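I've been putting off the bathroom shelf since we moved to Matubbar, and on Wednesday I finally ran out of excuses (the rain helped). Everything came off it. Two shampoos with a dribble left in each, a Draswood soap dish I never liked, hair ties breeding in the corner... you know how it goes. My new rule is that the sink gets one cup, one brush and one tube of toothpaste, and the rest has to earn its spot in the cupboard. 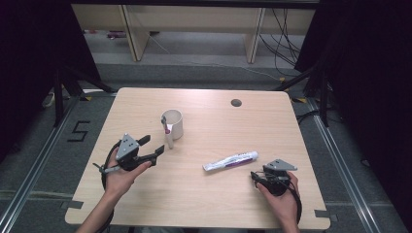
Last changed: Wednesday, 7 pm

A plain white cup is my favourite kind for this. No pattern to get sick of, and you can see straight away when the bottom needs a scrub! The brush just leans in it. I did look at a proper holder from Memach, with the little slots, but I wasn't going to pay 100 bucks for something that grows mould in places I can't reach.

Toothpaste is the sticking point. Standing it in the cup with the brush tips the whole lot over, so mine lies flat beside it with the cap screwed on tight, and I squash it up from the crimped end as I go. Purple and white suits the tiles too, not that I planned it.
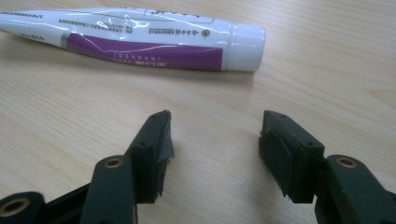
Iresha Gazi reckons I've got it wrong and the tube should stand on its cap in a second cup, so the paste is always down the right end. She's done it that way for 7 years. I've got a spare mug, so I might give it a go next week.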